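Breakfall (martial arts)

A breakfall is a method of meeting the ground that spreads the force of a fall across a large area of the body and keeps the head, wrists and elbows away from the point of impact. Breakfalls are taught in judo, ju-jitsu, aikido and several forms of wrestling, and in many clubs they form the first part of the beginners' syllabus. They are also practised by stage performers and in falls training for older people, usually in a gentler form.

Principles

The human body tends to react to a loss of balance by putting out a hand. On a hard surface this places the weight of the fall on the wrist and forearm, and it is a common cause of fractures and collarbone injuries. A breakfall replaces this reaction with a trained one. The chin is tucked towards the chest, the back is rounded, and the arm strikes the mat with the palm facing down at an angle to the trunk. The faller breathes out at the moment of contact.

The value of the arm strike, often called the slap, is disputed. Older manuals treat it as the chief means of absorbing the fall. Many instructors now hold that its main use is to fix the arm in a safe position, and that the rounding of the back and the timing of the breath matter more. On concrete or paving a forceful slap may itself cause injury, and some self-defence schools leave it out altogether.

Types

The back breakfall is normally the first to be learned. The student begins from a sitting or squatting position, rolls backwards along the spine and stops before the weight reaches the neck. Both arms meet the mat together. Once this is reliable it is repeated from standing.

The side breakfall is used against most hip throws and foot sweeps. The body lands along one flank, from the shoulder blade to the outside of the thigh, with the lower arm extended and the legs kept apart so that the knees and ankles do not knock together.

The front breakfall is taken on the forearms and palms, with the elbows bent and the hips held clear of the mat. The face is turned to one side. It is generally taught from the knees at first, and children may not be asked to perform it from standing until they have had several months of practice.
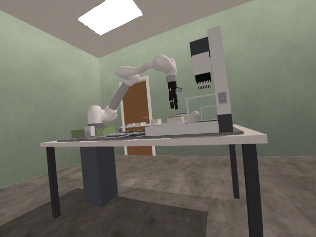
The rolling breakfall converts a forward fall into a diagonal roll, running from the back of one shoulder to the opposite hip. It may end lying on the side, as is usual in judo, or with the faller back on the feet, as is more common in aikido. A higher version, in which the body turns over in the air with little or no contact from the leading arm, is kept for experienced students.

Teaching

Practice generally moves from low positions to high ones, and from solitary work to work with a partner. The Patard method, used mainly in junior classes, divides the syllabus into 13 steps and does not introduce throws until the ninth. Its supporters point to the confidence it gives to nervous beginners. Critics consider it slow, and argue that falls learned alone have to be learned again once a partner controls the speed and direction.

The Udidmont club system takes the opposite course. Students are lowered by a partner from the first lesson, with a hand kept on the sleeve throughout, and solo drills are used chiefly as a warm-up. Clubs following this system hold an intensive course each August, at which students are expected to complete 600 falls.

Mats and surfaces

Breakfalls were formerly practised on straw matting, which gave little under the body but was firm beneath the feet. Modern clubs mostly use dense foam with a textured cover. A mat that is too soft can be as troublesome as one that is too hard, as the foot may sink and turn the ankle during a throw. Sprung floors are fitted beneath the mats in larger halls.

Injury and safety

The Zernow survey of grappling clubs gathered 1,513 reports of injury, of which 74 concerned the head or neck. Most of the latter involved backward falls by students in their first year. The Peixoto guidelines, drawn up in response, advise that beginners should not be thrown backwards until they can hold the chin tucked through a full set of back breakfalls from standing.

See also

Judo throws
Forward roll
Tatami
Falls prevention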